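Category: Help > Jewelry Care and Repairs

FREQUENTLY ASKED QUESTIONS: BEADED AND CORD BRACELETS
Updated in April by the Ahonen repair desk, Drirnstead

Sizing

How do I measure my wrist?
Wrap a strip of paper around the wrist just above the wrist bone, on the side nearer the elbow. Mark where the strip overlaps, lay it flat and read the length against a ruler. Do not pull the strip tight. Cloth tape measures stretch with age and are less reliable than paper.

How much should I add to the measurement?
For cord bracelets, add half an inch. For small beads, add three quarters of an inch. For large beads, add one inch. Large beads take up space on the inside of the loop, so a bracelet with a given length on the bench fits smaller than a cord of the same length.

Can a finished bracelet be made larger?
Stretch bracelets have to be restrung. Bracelets with a clasp can usually take an extension chain of up to 2 inches, attached at the clasp end. Knotted cord bracelets with a sliding closure already have some range; if the slider is at its limit, the cord has to be replaced.

Can it be made smaller?
Yes, in most cases. Beads are removed in pairs from either side of the closure so that any pattern stays centered. Removed beads are returned in a small bag. Please keep them, as color lots change and an exact match may not be available later.

Materials

Which stringing material do you use?
Stretch bracelets are strung on Furon elastic in the 0.8 mm size. Clasped bracelets are strung on coated steel wire. Silk is used only on request, and only with beads that have smooth holes.

Why did my elastic break?
The usual causes are sharp bead holes, sunscreen, chlorine and rolling the bracelet over the hand. Elastic also ages in storage. A stretch bracelet worn daily should be restrung every 2 years whether or not it shows wear. Gaps between beads when the bracelet is lying flat are the first sign that the elastic has relaxed.

What is the difference between glass and stone beads for care purposes?
Plain glass tolerates mild soap and water. Coated glass does not, because the coating can lift at the hole and then flake outward. Stone varies. Turquoise, lapis, malachite and pearl should be kept away from soap, vinegar and any jewelry dip. If you do not know what a bead is made of, use a dry cloth.

Are metallic cords colorfast?
The colored fiber generally is. The metallic strand is a thin film wound around a core, and it will dull where it rubs against a cuff or a watch. Dulling cannot be polished out. Metal polish will stain the fiber next to it.

Storage

Should beaded bracelets be hung or laid flat?
Flat. Hanging puts the full weight of the beads on one short section of cord or elastic. A shallow tray or a box lid lined with paper is sufficient. Leave space between pieces, and do not stack beads on top of metallic cord.

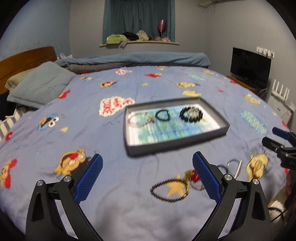 Storage, continued

Does the lining matter?
It should be dry and free of loose dye. Plain or printed paper is acceptable if the print does not rub off on a damp finger. Avoid rubber matting and foam of unknown type, which can give off sulfur and tarnish silver-plated parts. Felt is acceptable but collects lint in crimp covers.

Can I keep bracelets in the bathroom?
Not recommended. Repeated humidity weakens silk, loosens glued knots and speeds up tarnish. A bedroom drawer is adequate — the back of a closet shelf is better.

Do anti-tarnish strips work?
They work in a closed container. In an open tray they are used up in a few weeks with little benefit. Replace strips according to the date printed on the packet, and do not let them touch the beads.

Cleaning

How do I clean a beaded bracelet at home?
1. Check the cord for fraying. If it is frayed, do not clean the bracelet; send it for restringing.
2. Wipe each bead with a soft dry cloth.
3. If residue remains and the beads are uncoated glass, dampen the cloth with water and one drop of dish soap.
4. Wipe again with clean water.
5. Lay flat on a towel until fully dry. Do not use a hair dryer.

Can I use an ultrasonic cleaner?
No. Vibration drives dirt into the bead holes and can crack stones that have been filled or dyed.

Repairs

What does a repair include?
Inspection, removal of old cord, cleaning of bead holes, restringing and a new closure if the old one is worn. Knots on elastic are set with Fundix adhesive and hidden inside the nearest bead with a large enough hole. Allow a full day before stretching the bracelet after you receive it.

Do you carry replacement beads?
The desk stocks more than 1,000 bead types. Matching is done by eye under daylight lamps. If no match is found, you will be offered the nearest color or the option of spacing the remaining beads with plain metal rounds.

What does restringing cost?
A flat $35 per bracelet for single-strand work, including cord. Multi-strand pieces are quoted after inspection. There is no charge for a quote.

How should I pack a bracelet for mailing?
Put each bracelet in its own zip bag, press the air out and seal it. If the strand has broken, include all loose beads, even chipped ones — they help with matching. Use a rigid box. Padded envelopes go through rollers in sorting equipment and glass beads do not survive this reliably.

Is the repair guaranteed?
Knots and crimps are guaranteed for six months. The guarantee does not cover cord damaged by chemicals, or breakage caused by a bead that was noted as sharp on the inspection slip.

Contact the repair desk | © Ahonen, Drirnstead | Back to top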